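About the Practice Group

Sakico builds and tests manipulation software for light assembly and sorting. The Practice Group writes the rules under which that software is tested and decides whether a test counts. It reports to the head of engineering and has no delivery targets of its own.

The group was formed when the Tunlow and Fallano sites were found to be using different definitions of a completed placement. Tunlow accepted an object that touched the floor of the tray. Fallano required the gripper to be open and clear of the walls. Results from the two sites could not be compared, and 1,606 trials had to be scored again from logs. Both sites now work from one document, the Layug Rules.

What the rules cover

The Layug Rules contain 48 numbered clauses. The first part deals with physical cells: guarding, speed limits during setup, who may hold the enabling device, and the condition of the floor within reach of the arm. The second part deals with simulated cells. It was added in February, after engineers began to submit rendered trials in place of early bench trials.

Simulated trials follow the same scoring rules as physical ones. The following also apply:

Surface patterns, lighting direction and clutter must be varied between runs, and the settings stored with the result.
Shadows stay on. A run made with shadows disabled is scored as a debugging run.
A placement is judged on the position of the object in the simulator state. The rendered view is kept for review only.
Contact between a finger and a tray wall is logged with its force value, including contact that does not affect the outcome.
No simulated result may be quoted to a customer without the matching physical result beside it.

How we review

Every trial set is checked by one person from the group and one from the other site. Reviewers receive the log before the summary. Disagreements are recorded in the set and remain there after they are settled. The current archive holds 2,960 reviewed trials, of which 139 are marked as disputed.

Maricel Ambrosio leads the group and signs each release of the rules. The current release is dated December 1, 2023. Requests for a change may come from any employee and need a clause number, a proposed wording and at least one trial that shows the problem. Requests without a trial are returned.
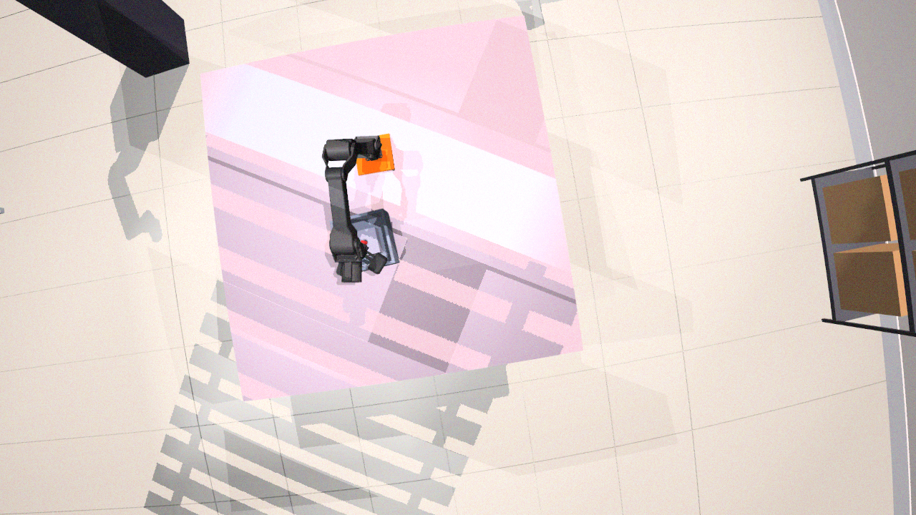

Sakico | Engineering | Practice Group
Simulated cell with tray and patterned work surface. Copies of the Layug Rules are available from the site office at Tunlow or Fallano.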